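June 2025

Tomora to Durkard overland, notes from the road. The bus leaves from the east lot, not the main station. 164 km, paved except for the last stretch before the river.

Tickets are sold at the window only, cash. Bags over 30 kg go on the roof and are charged separately.
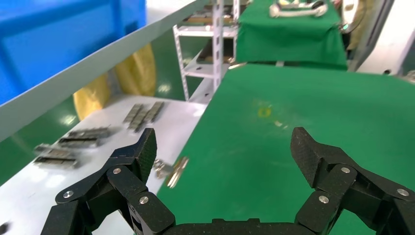 Green-topped work table.

The border post at Ollel closes for lunch. Delays of up to 40 minutes are normal. Fill out the entry form in block capitals - they send back anything in cursive.

Stayed 2 nights at the Muriithi guesthouse. Water pressure is good before breakfast and poor after. Rooms at the back are quieter but get no phone signal.
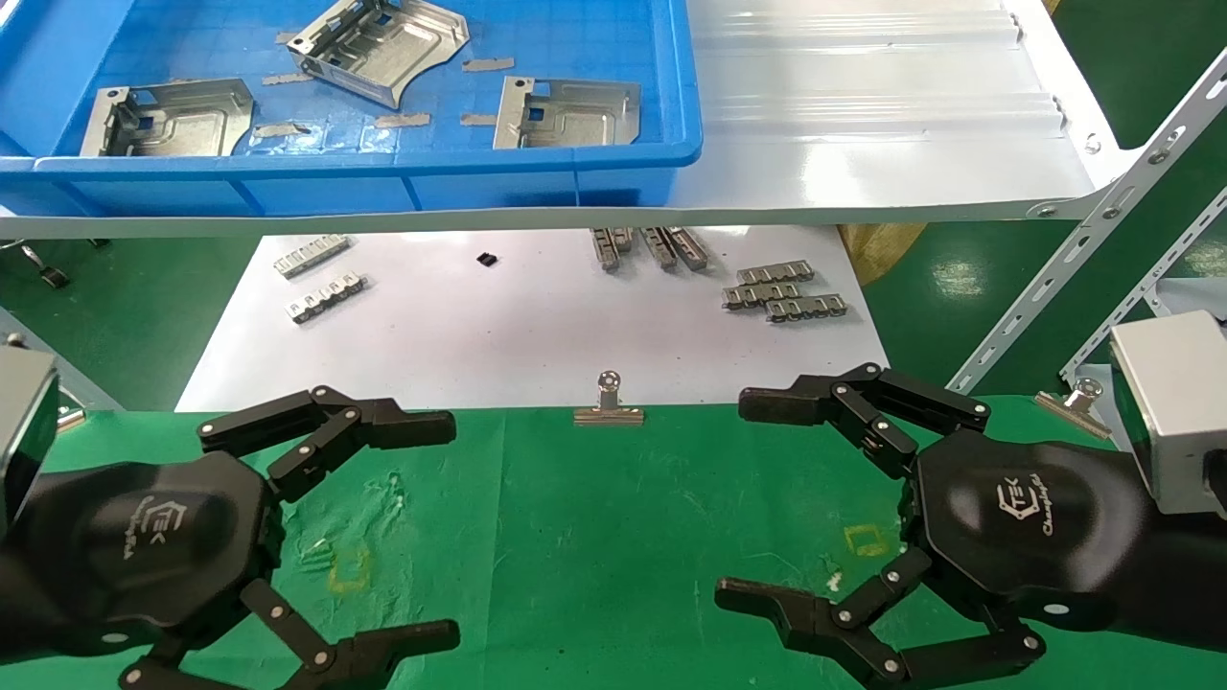
Mwanaisha Rweyemamu
Overland routes writer

Walked the old town wall in Durkard. The north section is closed for repairs until August. The south gate stairs are open and steep - wear proper shoes.

Return bus runs the same route with one extra stop at the market. Sit on the left side for shade in the afternoon.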